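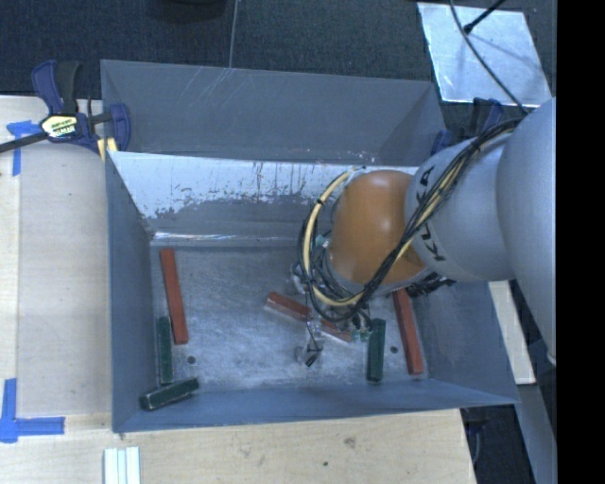 Bernine is hiring an equipment planner for its Siklow site, starting in February. You will cost and schedule our next bin-picking cells - arms, grippers, spares and the small stuff. The current cell runs a KUKA arm over a metal bin clamped to a wooden bench, and the replacement plan has to cover all of it. Budgeting experience needed, robot programming not. Contract is 9 months, 80 hours a fortnight. Send a resumé to Nilmini Munshi, quoting job 547.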